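How does a robot know what to pick up first?

Have you ever had to get one particular toy out of a really full toy box? You don't think about it much. You look, you spot a bit of it poking out, you shove your hand in, you wiggle things about and out it comes (usually with a sock attached, in my house).

I write the software that helps a robot arm do the same job. When I tell people that, they nearly always ask about the arm. How strong is it? Could it lift me? Could it lift a cow? I do like the arm, I promise. But on its own an arm is like a hand with no head. It has no idea what a toy box is. All the looking and choosing and changing its mind happens in a computer program, and that's the part I want to tell you about, because it's my favourite thing in the world after chips.

Our program is called Trollora. It's really four smaller programs that pass messages to each other, a bit like children passing notes along a row of desks. I'll take you along the row.

The first one: looking

A camera takes a picture of the bin. To you, a picture of a ball is a ball. To a computer it's a gigantic list of numbers, one lot for every tiny dot, saying how red, how green and how blue that dot is. That's all! There's nothing in the list that says "ball". The first program has to read through those numbers and work out which dots belong together.

Try it yourself. Put a red jumper on top of a red cushion, half shut your eyes and see if you can find where one stops and the other starts. Tricky, isn't it? You probably looked for a shadow, or a little fold. Our program hunts for the same clues. It looks for edges, and for places where the colour changes, and it also uses a second sort of picture called a depth picture, where every dot tells you how far away something is instead of what colour it is.

See-through things are horrible. A clear bottle shows you whatever is behind it, so half the dots on the bottle are really a picture of the bin floor. Shiny things are nearly as bad, as a bright reflection can look like an object all by itself. I once spent a whole Wednesday trying to find out why Trollora kept reaching for a spot with nothing on it. It was the reflection of a ceiling light. I'd been looking at it all day and hadn't noticed, so I can't really blame the program.

The way it gets better is by practice. We showed it 800 pictures of messy bins in which a person had already drawn carefully round every object. The program made a guess for each one, checked its guess against the drawing, and changed itself a tiny bit when it was wrong. Then it went back to the start and did it all over again, and again, and again. You'd be bored stiff. Computers don't get bored, which is lucky for me.

The second one: choosing

So now there's a list of things in the bin and where they seem to be. Which should come out first?

Think of the game where you pull sticks out of a pile without moving the others. You don't start with the one at the bottom! You pick one that's lying on top, with nothing leaning on it and plenty of space for your fingers. Our choosing program gives every possible grab a score, like a judge at a dance contest. There are lots of ways to grab a single object: from this side, from that side, across the middle, near the end, with the hand turned a little. Each way gets its own score.

Points go up if both metal fingers have room. Points go up if the grab is close to the middle of the object, so it won't tip. Points go down if there's a wall in the way, or if another object is hiding part of it, or if the looking program has said "I'm not very sure about this one." I'm very fond of that last rule. A program that can say it isn't sure is much easier to work with than one that's always certain and often wrong. (I have met people like that too.)

In one bin it might score 267 different grabs and then use just one of them. All that judging takes less time than it takes you to sneeze.

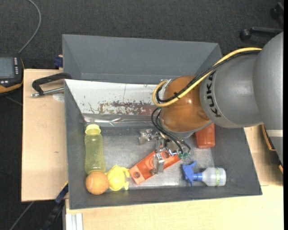
The third one: planning the way

Choosing a grab isn't the same as getting there. Reach out and touch your nose with your finger. Now do it again, but go round the back of your head. You've got lots of ways to move your arm to the same place, and some of them are silly. A robot arm has that problem as well, and it's much heavier than you are, so silly matters rather a lot.

The planning program keeps a pretend world inside the computer. In the pretend world there's a pretend arm, a pretend bin and a pretend table, all the same size and in the same places as the real ones. Before anything real moves, the pretend arm tries out the journey. If it bumps into a pretend wall, nothing gets hurt, and the program tries another route. It can try hundreds while the real arm sits perfectly still.

It has to think about every bit of the arm, too, from the shoulder down. When you reach to the bottom of a deep bag, you might get your hand past everything beautifully and then knock a drink over with your elbow. Robots have elbows! Ours needs an invisible safety gap around it, like a big puffy coat, so that if the pretend world is a teeny bit wrong there's still some space left over.

My friend Mervin Simard wrote most of this part. We argue about the puffy coat. He likes it thick, because it's safer. I like it thin, so that the arm can get right into the corners. At the moment it's 21 millimetres, which was his number, and he's very pleased with himself.

The fourth one: moving and feeling

Now the real arm is allowed to go. You might think the clever part is over and it simply follows the route. But close your eyes and pick up a pencil. Your fingers know they've got it, don't they? They can feel it. And if it starts to slip you squeeze a bit more without anybody telling you to.

The control program is always asking the arm questions. Where are you now? Are you where I told you to be? Is something pushing back? If the answer is a little bit wrong, it nudges the arm towards the right place. It does this over and over, so fast that all you see is one smooth swoop. People call this a feedback loop, and you've been using them all your life. Walking along a wall is a feedback loop. So is getting the shower to the right temperature, if your shower is anything like mine.

The control program has one rule that beats every other rule. If something pushes back much harder than it should, stop. Don't try to be clever, just stop, and wait for a person to have a look. We have an emergency stop as well, and you can press that even if the program has gone completely bananas.

Then it starts again

When an object comes out, the others often move. A ball rolls. A bottle flops over into the space. So the list that the looking program made is now out of date, and we throw the whole thing away and take a fresh picture. Look, choose, plan, move. Look, choose, plan, move. I've caught myself muttering it while I empty the dishwasher.

We used to try to save time by taking one picture and picking up three things from it. It went fine for the first thing. By the third, the gripper was closing very gently and politely on thin air. We called that version MacPherson, and we still say "you've done a MacPherson" when somebody walks into a room and forgets what they came for.

What about when it gets it wrong?

Oh, it gets it wrong a lot! Sometimes the fingers slide off. Sometimes it picks up two things by mistake. Every time, the computer writes down what it saw, which grab it chose and how that grab went. I read those notes in the morning with a cup of tea. They're a bit like a diary written by somebody with no feelings, but they're terribly useful. If the same sort of mistake turns up again and again, I know which of the four programs to go and poke.

Here's a game to try at home if you have a friend and a scarf. Fill a washing-up bowl with soft toys, plastic cups and anything else that won't break. One of you is the arm and wears the scarf as a blindfold. The other one is the software and isn't allowed to touch. The software has to give orders, and they have to be small ones: left a bit, down, stop, close your fingers. Set a timer for 60 seconds and see what you can get out of the bowl.

Then swap over. Most people think being the arm will be the hard job. When I did it with my niece I was the software, and I said "left" when I meant her left and she thought I meant mine, and we ended up with a cup in the fruit bowl. Mervin and I had that very same muddle in the real program last February. The looking part and the planning part didn't agree on which way was left, so the pretend arm kept setting off in the wrong direction. We fixed it by changing one minus sign. It took us two days to find it.

If you play the game, try making up a shorter set of orders that still works. That's the sort of thing I do all day, and I'd love to know how few words you need.

More to read
What is a minus sign doing in my robot?
Why computers find glass so difficult
The Plevwood Puzzle Page: draw a route through the maze
How maps get inside a machine
Letters from readers: your blindfold game scores
A day at the Dramevport science club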